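How to Clean and Wax a Dark Lacquered Table
Posted 8/12/20 in Furniture Care

A dark gloss finish shows every fingerprint, and most of the dull look comes from old polish, not from damage. The job takes an afternoon. You will need dish soap, cotton cloths, cotton swabs and a can of clear paste wax. I use Mugo, but any wax without a colored tint will do.
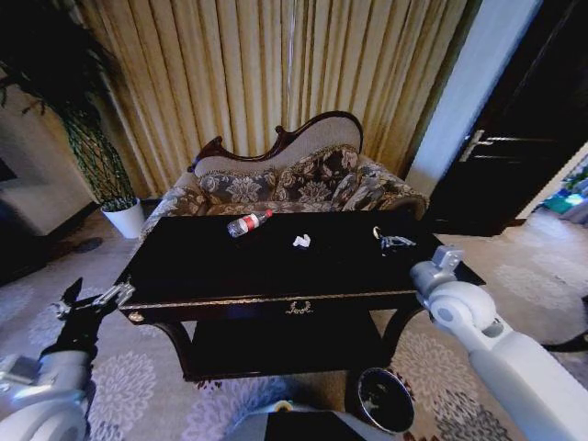
Before You Start

Take everything off the top, trash included. Dust with a dry cloth, then mix a few drops of soap into a bowl of warm water. Test a spot under the table first. If color comes off on the cloth, stop there.

Wring the cloth out until it no longer drips and wipe with the length of the top. Dry each section before moving on. Gold trim gets a damp swab and nothing else – metal polish can lift the finish beside it.
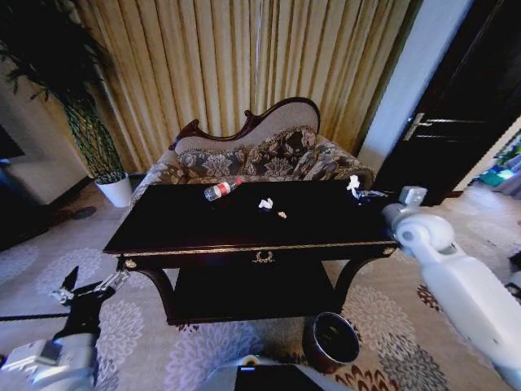 Dark top with a thin band of gold trim along the front.

Curved legs collect grime at the bend. Work from the top down and change the water when it turns gray. Do the lower shelf last.

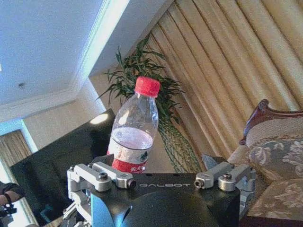 GALBOT lettering in light gray.

Apply the wax in a very thin coat, a section at a time. Wait 11 minutes, then buff with a clean cloth until it stops dragging. If the wax smears, you used too much. Let the table stand overnight before a second coat.
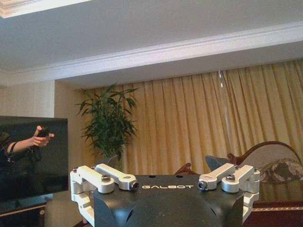
Water rings that sit in the wax will usually come out with this treatment. Rings in the lacquer itself won't, and sanding them is risky on a thin finish. The repair counter at Wirncombe in Brirnthorpe sells touch-up sticks in black and dark brown.

Wax again in January if the room is heated all winter. Between coats, a dry cloth once a week is enough.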